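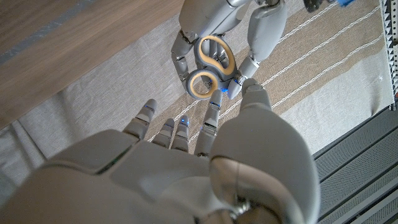

Unit 9: Reading a Small Herd Loan File

This unit covers how a lender looks at a small livestock operation that wants to buy breeding animals. Bring the Peltwood file to class. We will work from it again in May when we get to goats.

1. What the borrower is asking for

Bereket Derese keeps meat sheep on 94 acres outside Vollimholm. He wants to bring his flock up to 140 ewes and put up a second lambing shed. The request has two parts, and they should be written up as two loans. Ewes are working stock with a useful life of a few years. A shed lasts much longer. If both go on one long note, he will still be paying for ewes after they have been culled.

Rule to remember: the term of the loan should not run past the life of the thing it pays for.

2. Collateral

Livestock is weak collateral compared with land. Animals die, get sold, or lose value when the market drops. A lender will usually lend only part of the purchase price and will ask for:

- a current head count, by class (ewes, rams, replacement lambs)
- ear tag records that match the count
- a vet's statement on flock health
- proof of insurance, if any is carried

Check the tag list against the bill of sale. In the Peltwood file the last tag on the list is 2608, and the bill of sale stops short of it. Find out which animals were left off before you go any further.

3. Cash flow

Most of the income on a lamb operation comes in over a short season. Feed bills come all winter. A monthly payment plan looks tidy but can leave the borrower short before lambs are sold. Annual or twice-yearly payments, set just after the main sale, usually fit better.

When you build the cash flow sheet, keep these lines separate: purchased feed, home-grown feed, vet and medicine, shearing, hauling, family living. Students leave out family living every year — it is often the largest single draw.

4. Grants and cost-share

Some programs pay back part of the cost after the work is done. Do not count that money as a down payment. The borrower has to cover the full bill first, so the file may need a short bridge note. Nga Tăng's handout on the Zerncombe dairy goes through one of these line by line.

5. For next class

Read the Lâm case, pages 9 to 14. Write one page on whether the heifer note and the fencing note should be combined, and say what you would ask the borrower for before deciding. Show your cash flow sheet. Typed or neatly handwritten is fine.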